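3.2 Memory seating and slot access
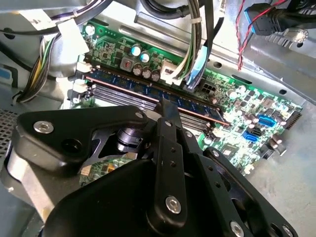 Figure 3. Memory area of a desktop motherboard inside its case, with one module installed and empty slots parallel to it.

Desktop units reaching the Misden refurbishment shop are opened and inspected before any part is tested under power. Memory is the first item on the bench sheet. A module that sits slightly high at one end can produce the same symptoms as a failed one, and the sheet used by Softić and Dudau in their earlier survey did not separate the two cases. We therefore recorded seating and electrical faults in different columns.

The sample consisted of 742 units supplied through the Sunlow collection scheme between July and the closing date of 20th April. Each unit was laid on its side with the panel removed. The inspector noted which slots were filled, the position of the retention latches, and any dust or residue on exposed contacts. Modules were then released, examined along the contact edge, and put back in the same slot. Units that failed to start were given 2 further attempts before a module was marked as faulty.

Of the full sample, 116 units showed a seating fault at first inspection. In 4 of these the latch itself was damaged and the module could not be held in place; these units were excluded from the timing results in Section 4. The remainder were reseated without replacement parts.

Access varied with the layout of the case. Where the empty slots lay next to the installed module, as in Figure 3, their contacts could be inspected before the module was released. Cables crossing the memory area were moved aside and their routing was recorded, as several connectors were easily disturbed during this step.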